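Residential Openings, week 5: reading a window spec

Hi all, these are my notes from the evening session at Sisbridge, typed up for the people who had to leave early and for anyone who couldn't read my writing on the board (fair enough). Bring your tape measures next time, please!

We started with rough openings. Remember that the rough opening is the hole in the framing and the unit size is the window itself, frame included. I still see people order off the rough opening and then wonder why the thing won't go in. Measure the width in three spots and write down the smallest. Same for the height. Then check both diagonals – if they don't match, your opening is out of square and you need to know that before you call the supplier, not when the truck is in the driveway.

Then U-factor and SHGC, which everybody mixes up. U-factor is how fast heat gets through the whole unit, so lower is better if you're paying to heat the house. SHGC is how much of the sun's heat comes in through the glass. On a big west-facing wall you usually want that one low too, but on a south wall in a cold place you might be glad of a higher number in January.

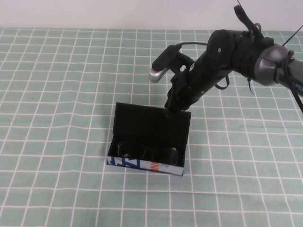
Page last changed: 30 October 2022

Low-e coatings came up, and Samira Sabbagh asked which surface they go on. Good question! We number glass surfaces from the outside in, so on a double-pane unit surface 1 faces the weather and surface 4 faces your living room. A coating on surface 2 is mostly there to keep the sun's heat out. Put it on surface 3 and you let more of that heat in while still holding on to the warmth inside. Write the surface number on your order if the supplier gives you a choice.

For the worked problem we used the Masri house, the one with the long back wall. The kitchen opening measures 38 inches wide at its narrowest and the client wants a casement. Samer Sleiman went with a half inch of clearance on each side, so a 37 inch unit, and that's what I'd do as well. Check the maker's install sheet anyway, they don't all ask for the same gap.

Homework: do the same for the Lallari drawings, all the ground floor windows, and give me a schedule with rough opening, unit size, type, U-factor and SHGC in that order. The drawings are in the binder in room 572. Don't take the binder home.

Next week is sill pans and flashing, so wear something you don't mind getting sealant on. Ona is lending us a practice wall and we'll have it for 30 minutes per group.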